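Rabbit suddenly drinking a lot more water, normal or not?

bastota_buns
Our desexed female lop is six years old and normally gets through half a bowl of water a day. Since we moved to Wivberg in January she's been emptying the bowl by mid-afternoon. Same hay, same pellets, same greens at night. She's eating and pooping fine and her weight hasn't changed. Is it just the heat, or should I be booking a vet?

Clegg80
Mine do this every summer. Wouldn't worry.

drustov_lane
Heat can do it, but so can a few other things, so measure before you guess. Fill the bowl from a kitchen jug in the morning, tip what's left back in the next morning and write down the difference. Do that for a week. The usual range is 50 to 150 mL per kilo of body weight a day, and rabbits eating a lot of wet greens sit at the low end.

If she's over that on cool days as well, book in. Kidney trouble and sore teeth are the two my vet checks first at that age. Take the numbers with you, and a urine sample if you can get one from a clean tray with no litter in it. Cloudy or orange wee on its own is usually just diet.

Check the bowl isn't being tipped too. One of ours used to dig hers over and I thought she was drinking it. A heavy ceramic one fixed that.

Don't limit her water while you're working it out, even overnight. If she stops eating or there are no droppings for 12 hours, skip all this and ring the emergency clinic.

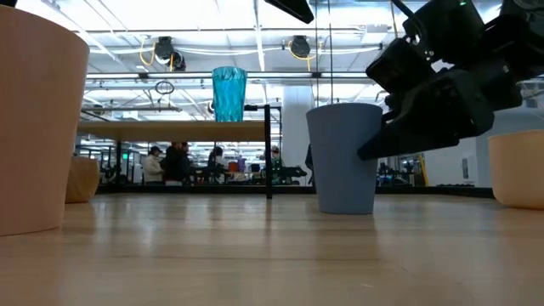
Also, if the new place is on tank water and the old one was on town supply, she may simply like the taste better. Ours drank more for the first month after we switched, then settled.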